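3.2 Keeping the Storkberg cell running

We run the Storkberg cell in an ordinary carpeted office, and most of its upkeep happens right there between runs. The task is laundry: the two arms work over a white plastic basket, one gripper on each cloth. We picked a dark garment and a teal one so the two would be easy to tell apart in the logs, and we've stuck with that pair for all 48 sessions of this study. 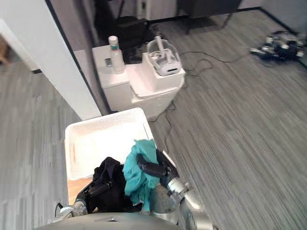

Negussie asked during an early review why we bother re-zeroing the grippers every 15 runs when the arm maker's schedule says 200. Fair question! Cloth drags on the fingers sideways, and our closing force had drifted well before the 200 mark in the first batch (we lost most of a March afternoon to that). So we went shorter, and the drift stayed inside our limit.

The basket gets checked before every block too. We nudge it back to its start pose by hand, then have both arms hold their cloths up while the Perkent controller takes a fresh load reading.

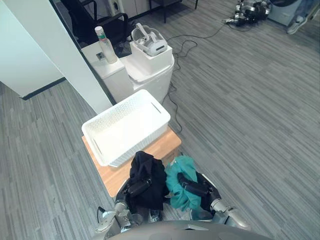

3.3 Wrist cameras and gripper upkeep

The wrist cameras were the fussiest part of the setup. Their mounts loosen a little at a time, and you don't notice until the calibration error creeps up.
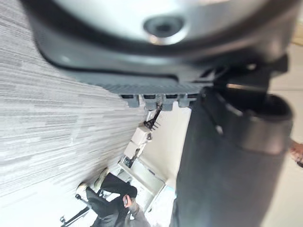 Our fix was a quick reference check using parts of the gripper that should never move in the image. The round hole near the top of the housing is a good one, and so is the ribbed grille strip along its lower edge. If either one shifts between sessions, we tighten the mount and recalibrate with the Clirbridge script.

Fast moves are no use for this check, so we throw out any blurred images before comparing. Every 1000 grasps we also take the fingers off, clear out lint, and look over the joint where each finger meets the wrist.

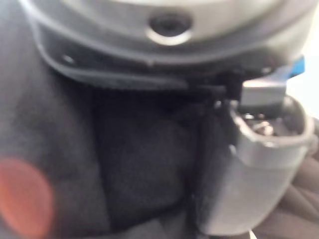 Figure 4. Wrist camera view with motion blur; dark fabric beside the gripper finger.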